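# Relatório de progresso: caixas de triagem, armazém de Flurnby

Destinatária: Meinir Eynon
Período: até ao fim de setembro

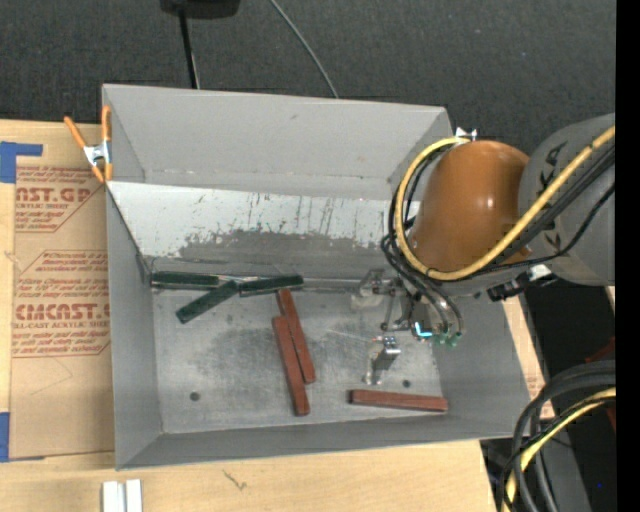

O trabalho deste período incidiu sobre o estado das caixas metálicas cinzentas usadas na triagem dos blocos de amostra e sobre a regra de separação por cor. O inventário foi concluído no início do mês e abrange 200 caixas, das quais 171 foram inspecionadas. O desgaste concentra-se em dois pontos: o painel inclinado do fundo, onde o acabamento esbranquiçado cede a uma mancha cinzenta irregular na parte inferior e apresenta riscos verticais finos, e a base, com manchas escuras difusas e riscos superficiais. A parede alta posterior tem marcas claras junto ao bordo inferior. Nenhum destes defeitos foi classificado como estrutural.

## 1. Inspeção das caixas

O procedimento seguido foi o da ficha Seslow, revisão em vigor. Cada caixa é esvaziada, pousada numa mesa plana e verificada quanto a empeno, rebarbas e perda de acabamento. Foram retiradas de serviço sete unidades, todas por empeno da parede lateral. As restantes mantêm-se em uso.

A perda de acabamento no painel inclinado passa a ser registada em três graus (ligeira, média, extensa). A ficha anterior admitia apenas «sim» ou «não», o que impedia a comparação entre inspeções. As fichas já preenchidas não serão refeitas; a nova escala aplica-se a partir da próxima ronda.

Ficam por inspecionar as caixas guardadas no anexo. O acesso depende da conclusão da obra no piso.

## 2. Blocos de amostra

O lote entregue pela Prothero é composto por 472 blocos retangulares, em verde-escuro e castanho-avermelhado. A conferência das dimensões está terminada. Foram detetadas arestas lascadas em blocos castanhos, já comunicadas ao fornecedor, que aceitou a substituição sem custos.

A regra de arrumação mantém-se: verdes na zona posterior da caixa, castanhos ao centro e à direita. O alinhamento dentro de cada zona não é exigido. A proposta de introduzir divisórias foi avaliada e rejeitada, dado que reduziriam a área útil da base e dificultariam a limpeza.

## 3. Desvios ao plano

- O ensaio de revestimento com o produto Sternitz não arrancou. A encomenda foi feita, mas a entrega transitou para o período seguinte.
- A etiquetagem das caixas está atrasada. As etiquetas da primeira série descolaram durante a lavagem e foi pedida outra cola.
- Não houve alteração ao orçamento aprovado.

## 4. Próximo período

1. Inspeção das caixas do anexo.
2. Aplicação do revestimento Sternitz em sete painéis com desgaste extenso.
3. Receção dos blocos de substituição e nova conferência.
4. Envio da ficha Seslow revista, para aprovação.

Solicita-se decisão sobre o destino das unidades retiradas (reparação ou abate) antes do início do ponto 2.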